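Workshop notebook, February, 9.40 am

Thread tension again! Simone wants the Stukell quilt tops done on the long machine, so I ran off test squares with the 70 weight cotton. 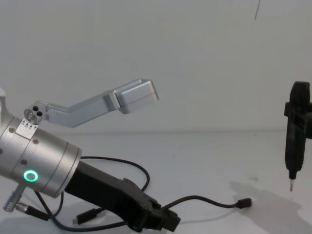 3 min read

Top thread fine, bobbin thread looping like mad (Todor says lint, I say the cheap bobbins). Swapped to a metal one and it calmed down a bit.
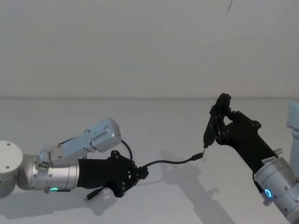 Wadding next. The Vidmar stuff creeps when I baste it with spray, so I'm pinning the next one and trying a closer grid. For the practice sandwich I want a backing in the same pale grey as that tabletop, with black thread on it, so that every wobbly stitch shows up. Walter, please leave me the 450 metre cone!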